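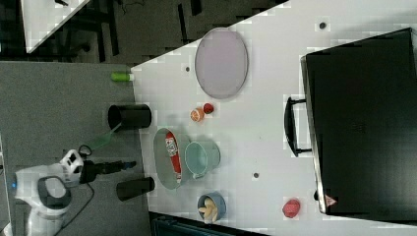 소꿉놀이 주방 상자, 자주 묻는 질문

안녕하세요, 저컷우드(Jerkutwood) 장난감 대여방에서 주방 상자를 맡고 있는 사디아 자프리예요. 10월부터 비슷한 질문이 자꾸 들어와서 한데 모아 봤어요. 순서는 뒤죽박죽이니 필요한 것만 골라 읽으세요!

상자 하나를 얼마나 오래 빌릴 수 있나요?
13일이요. 더 쓰고 싶으면 반납 전날까지 문자 한 통 주시면 돼요. 기다리는 집이 없으면 그냥 이어서 쓰시라고 답장드려요. 연체료는 하루 700원입니다.

처음 꺼낼 때 어떻게 늘어놓는 게 좋아요?
저는 탁자 위에 다 꺼내 놓고 시작하는 쪽이에요. 상자에 담긴 채로 주면 아이가 맨 위 것만 만지다 말더라고요. 큰 것부터 멀찍이 놓고 작은 것은 손 닿는 데 놓아요. 예쁘게 줄 맞출 필요는 전혀 없고요, 저도 못 해요 ㅎㅎ
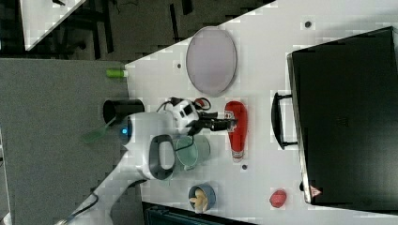 연보라색 타원형 쟁반 아래쪽에 빨간 케첩병, 그 옆에 초록빛 투명 컵, 노란 파스타는 파란 그릇에.

파스타는 어디에 담아 두나요?
그릇에 담아 두세요. 탁자에 그냥 부어 두면 꼭 몇 개는 바닥으로 가요. 저희 집에서는 소파 밑에서 한참 뒤에 나왔어요(그때는 이미 새로 채워 넣은 다음이었죠).

프라이팬이랑 뒤집개는 따로 보관해요?
같이요. 뒤집개를 팬 위에 걸쳐 두면 다음에 찾기가 쉬워요. 상자에 넣을 때는 팬을 맨 밑에 깔고, 체는 그 위에 얹고, 컵은 체 안에 쏙 넣습니다. 반대로 하면 뚜껑이 안 닫혀요. 리즈완 수므로 씨가 다른 순서도 알려 주셨는데 저는 두 번 해 보고 포기했어요.

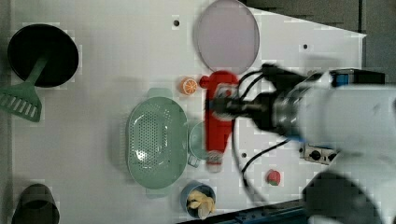
검은 팬에 걸쳐 둔 초록 뒤집개, 가운데는 구멍이 송송 난 연한 초록색 체.

빨간 과일 조각이 자꾸 없어져요. 물어내야 하나요?
아뇨! 작은 조각은 3개까지 그냥 넘어가요. 주황색 동그란 조각도 마찬가지고요. 나중에 찾으면 그때 가져다주세요. 다만 반납할 때 "이거 하나 없어요" 하고 쪽지만 넣어 주시면 제가 다음 집에 보내기 전에 채울 수 있어요. 쪽지 없이 오면 밤에 혼자 조각 맞추느라 정신이 없답니다.

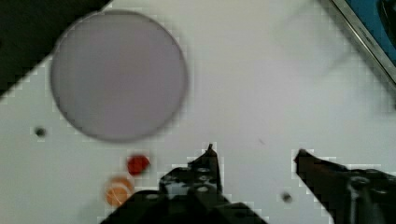
작은 빨간 조각과 주황색 동그란 조각. 없어졌다고 제일 많이 연락 오는 크기예요.

씻어서 반납해야 하나요?
따뜻한 물에 적신 행주로 닦아 주시면 충분해요. 식기세척기는 참아 주세요. 컵이나 그릇은 물로 헹궈도 되는데, 꼭 말려서 넣어 주셔야 해요. 체 구멍에 점토가 끼었다면 이쑤시개로 살살 빼 주시고, 안 빠지면 무리하지 말고 그대로 주세요.

진짜 음식을 같이 써도 돼요?
마른 것까지는 괜찮아요. 시리얼이나 마른 콩 같은 거요. 진짜 케첩은 제발... 한번 겪어 봤거든요.

몇 살부터 쓰나요?
작은 조각이 들어 있어서 만 3세부터 빌려드려요. 더 어린 동생이 있는 집은 신청할 때 적어 주시면 큼직한 것만 골라 담아 드릴게요.

겨울에도 하나요?
그럼요. 올해 마지막 대여일은 12월 12일이고, 반납함은 그 뒤에도 계속 열려 있어요. 상자 번호는 뚜껑 안쪽에 적혀 있으니 연락하실 때 같이 알려 주세요.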